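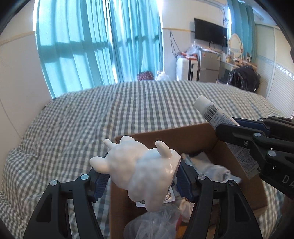
Packing clip, left-hand view. Plush in one gripper, squeeze tube in the other, open box underneath.

Riker: grip segmentation and replay checks for two-handed packing clips

README, last touched July 14, 2026

Hi! Riker is the small pile of Python I use to turn raw two-handed gripper recordings into something a policy can train on. It reads the wrist video and the jaw width log, works out when each hand is holding something, cuts the clip into pieces, and flags the pieces that look wrong. It started as one script called fix_clips.py and grew until I got embarrassed and gave it a name.

If you only want the data, skip down to "What's in the set." If you want to know why your segments are coming out backwards, it's the hand order setting (it's always the hand order setting).

What it does

There are four stages, and you can run any of them alone.

sync lines up the two wrist videos with the width logs. It looks for the calibration clap at the start of each clip, where both grippers open and close together. No clap, no sync, and the clip goes in the reject folder with a note.

hold decides, for every time step, whether a hand is empty, closing, holding or letting go. Width alone gets you most of the way with hard things like boxes and bottles. It does badly on soft stuff. A plush toy squashes, so the jaws keep creeping inward long after the grip is good, and my first version called that "closing" for the entire carry. The current one looks at the width and at whether the thing between the pads is moving along with the pads in the image. Much better!

cut makes segments out of the hold labels. A segment starts a little before the jaws begin to close and ends a little after they open. You can change both margins in cut.yaml, and I would leave them alone until you've watched a few clips.

check replays each segment's hand path against the video and scores how well they agree. Low scores mean drift, usually from the tracker losing itself in a plain wall or a patterned fabric. Gingham bedding is the worst thing I have ever asked a feature matcher to look at. Every square looks like every other square, and the estimated path hops sideways by exactly one check. I added a repeat-pattern mask for this and it helps, but it isn't magic.

Getting it running

You need Python 3.11 or newer and ffmpeg on your path. A GPU is nice for the hold stage and pointless for the others.

pip install -e .
riker sync clips/
riker hold clips/ --hands left,right
riker cut clips/ --config cut.yaml
riker check clips/ --report out/report.html

The order you give after --hands has to match the order of the video files. Swap them and everything will run happily, and the labels will be nonsense. I keep meaning to add a guard for that.

Calibration files go in calib/, one per gripper. If you print your own pads, redo the width calibration, even if the new pads look the same as the old ones. Mine were off by enough to shift every release label late.

What's in the set

The companion data is called Gesik. It has 235 clips of packing household things into open cardboard boxes, recorded in lived-in rooms with all the usual furniture and clutter. Of those, 164 passed every check. The rest are included too, in a folder called rough, because the failures have been more useful to me than I expected — especially for testing the hold stage.

Each clip folder has:

left.mp4 and right.mp4, the wrist videos
width.csv, jaw width for both hands with timestamps
pose.csv, estimated hand paths
labels.json, hold states and segment cuts
notes.txt, whatever I typed that day, sometimes nothing

Objects are tagged soft, rigid or squeezable. Squeezable is for tubes and pouches, which are their own kind of trouble. Grab a tube across the middle and it gives a bit and then stops, so the width curve has a little shelf in it. The old labeler saw the shelf and split the grasp in two. If you find a segment that's suspiciously short and tagged squeezable, that's probably a leftover, and I'd love to hear about it.

Both-hands-busy moments get their own flag, dual_hold. They matter if you're training anything that plans the hands together, because one hand very often waits over the box while the other finishes. I label waiting as holding. Some people would rather have a separate state, and you can get one with --split-wait, though I haven't tested that option much.

Numbers, such as they are

I hand-labeled 82 clips to compare against. On those, the hold stage lands within a few time steps of my labels for rigid objects, and noticeably looser for soft ones. I'm not putting a single score here because it swings a lot depending on how you treat the creeping-jaw problem. The report prints all the variants, so pick the one that matches your use.

The check stage takes longer than the rest put together. On my desktop a full pass over Gesik is a bit over 240 minutes. Start it before dinner.

Known problems

Sunlit curtains confuse the exposure correction, and the tracker loses a beat when the hand swings toward a bright window.
Mirrors produce tracked features that move the wrong way. Mask them by hand with riker mask.
Clear plastic bags are basically invisible to the object mask. I don't label them as objects at all.
When two grippers come close together, the hold stage sometimes thinks the other gripper is the held object. There's a filter for it, on by default, and it's a bit too eager with black objects.
Long file paths break the report on Windows.

Using it with other tools

There's an exporter for Brirnano, the training loader I use, and a half-finished one for Akolgo. The Brirnano one is solid. The Akolgo one drops the dual_hold flag, so please don't use it for anything with two arms until I fix that.

Changes

0.6 — repeat-pattern mask, faster sync, squeezable tag
0.5 — image motion added to hold labels
0.4 — the December rewrite, everything before this used a different label format and won't load

Bug reports are welcome. Please attach width.csv and the first few seconds of both videos, including the clap.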